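Count the Failures Before You Count the Hours

Most papers on teaching robots by hand-held gripper lead with how much data was gathered. A person holds a gripper in each hand, does the job at a table, and the recording becomes training material for a robot arm.
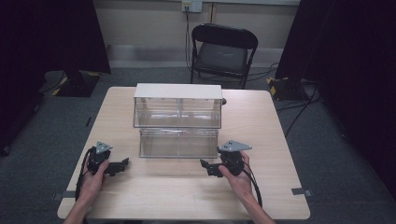 I think the hours are the wrong number to lead with. What I want to know first is how many of the recordings include something going wrong and being put right.

At Starari we spent the spring on a task set we call Brelitora, which is all two-handed work with clear containers. Clear plastic is hard for a robot. Walls reflect, edges vanish against the tabletop, and depth estimates land on whatever is behind the box. We collected 1,535 demonstrations and trained on the whole lot. The policy did fine when its first reach was good. When the first reach was off by a finger's width, it closed on air and carried on as if it had hold of something.

The reason was in our own habits. We had told people to start over if they fumbled, and we had deleted the fumbles that slipped through. The robot had never seen a miss, so it had no idea what to do after one.

We then collected 245 more demonstrations in which people were told to keep going after a mistake. Miss the edge, back off, try again. Training on the old set plus these gave us a policy that retried on its own. Training on the old set plus the same number of clean runs gave us almost nothing new. Same table, same 5 operators, same grippers.

There are fair objections. A colleague at Rurkirano argues that we only showed this for one kind of object, and that a bigger clean set would get there in time. Maybe it would. We also had only 2 box shapes in the test, and I would not bet much on the result holding for cloth or cable. Bad demonstrations can teach bad habits too, and we did throw out the runs where the operator never recovered.

Still, the cost matters. Collecting recoveries took us less time per run than collecting perfect ones, as people stopped restarting. Small labs can afford that. They can't afford to double everything.

I would like to see every data release say how mistakes were handled: kept, cut, or made on purpose. The Brito set, which many of us use for comparison, doesn't say, and I have stopped guessing. One line in the readme would do it.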